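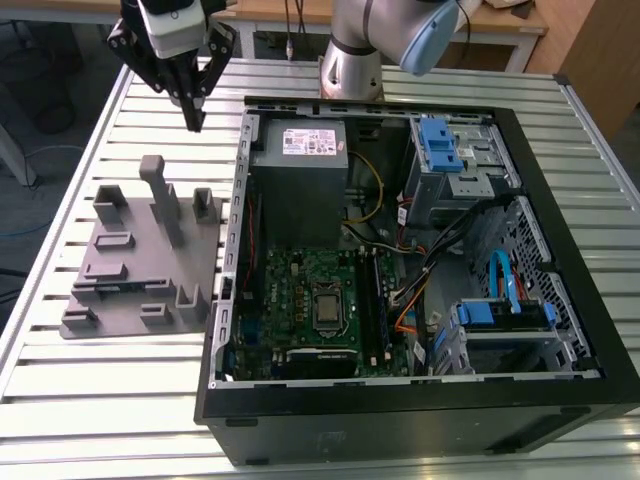

Ruledbridge Family Network
Minutes of the general meeting, December 8, 2023
Held in the upstairs room at the Tremden Library

Chair: Tsehay Asfaw
Minutes: Szabolcs Medve

Tsehay opened the meeting and thanked everyone for coming out on such a cold evening, with a particular welcome to the two grandmothers from Prendow who were joining us for the first time and who brought a very good plum cake. The July minutes were read and accepted, with one correction: the Gebretsadik family's name was misspelled twice, and Szabolcs apologizes to them for it.

1. Grandparents raising grandchildren
We spent the longest part of the evening on this, and it was time well spent. Several members described the trouble they have signing school and doctor's forms when there is no court order and the parents live out of state. Mrs. Gebretsadik told us she had been sent home from the dentist's office twice with her grandson, the second time with a letter from his mother in her hand. It was agreed that we will put together a plain folder of the forms families get asked for most, with a page at the front on who to call. Tsehay will ask the school district for its current caregiver form and bring copies next time.

2. Stepfamily evenings
The fall series ran for 5 evenings and ended with 18 adults still attending, more than we started with (how often does that happen!). People liked having the teenagers in their own room with their own supper. There was some back and forth over whether new couples who are not yet living together should be included. Most of us felt they should, and those who had doubts were kind about it. The spring series will be open to them.

3. Small grants
The fund stands at $1,000. Members voted to set aside $400 of it for single parents who need child care during job interviews or court dates. No vote was taken on the rest, and we will come back to it once we know what the room rental will be.

4. Survey wording
Szabolcs read out the draft of the household survey. The line asking for "mother" and "father" will become "adults in the home," with enough blank lines for everybody. One member asked that we also leave space for children who live in two homes, and that will be added.

5. Other business
The coat swap continues through the end of winter. Small sizes are badly needed, mittens too. If you borrowed the big coffee urn, please bring it back to Tsehay.

Meeting closed with cake. Next date to be sent by email.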